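Saturday, January 1, 2022

Equipment plan, bar cell. Current layout stays until the new budget opens in May.
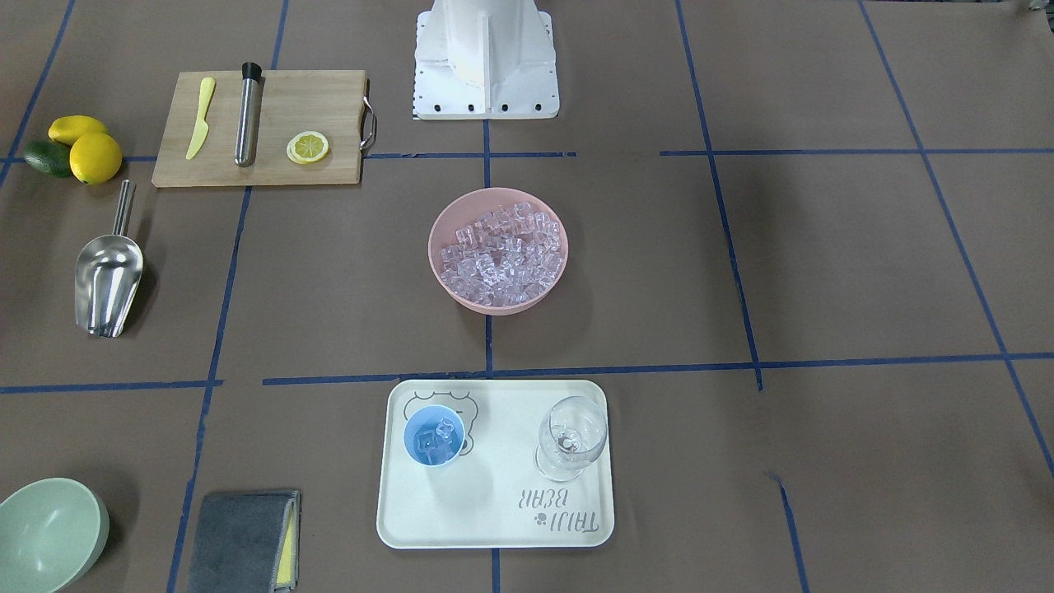

Ice bowl, board and tray on the taped grid.
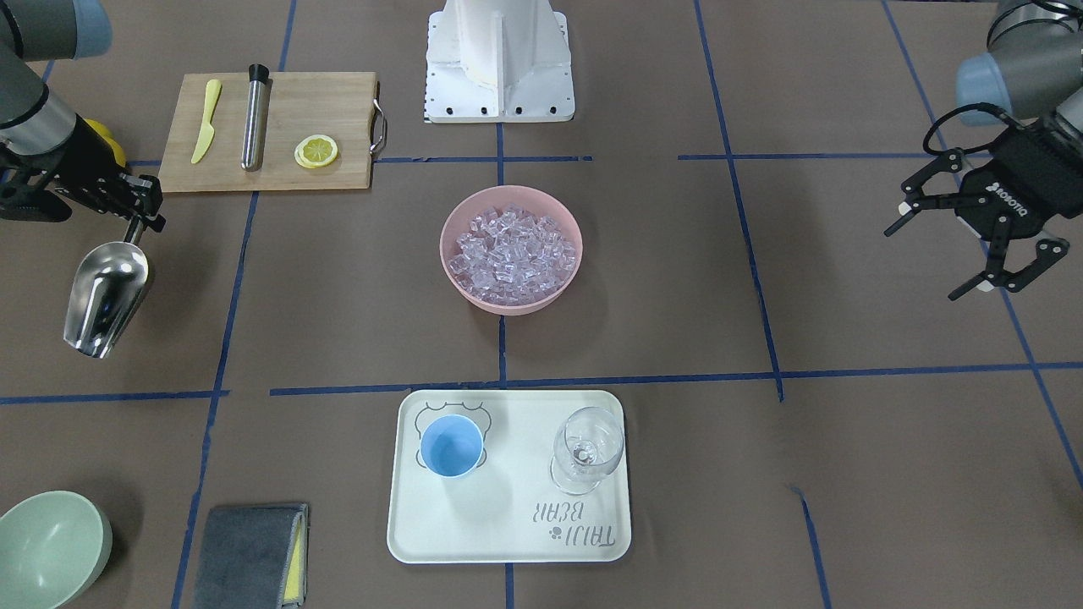 Quote from Starnitz is 347 per fingertip set, lead time 30 days. Tilbridge is cheaper but wants a minimum order — skip. Cap for consumables is 200, cups and tape included. Spare scoop goes on that line.

Oksana Palamarchuk to ask Kubo whether the wrist cable is sold separately. Second pedestal: not this year.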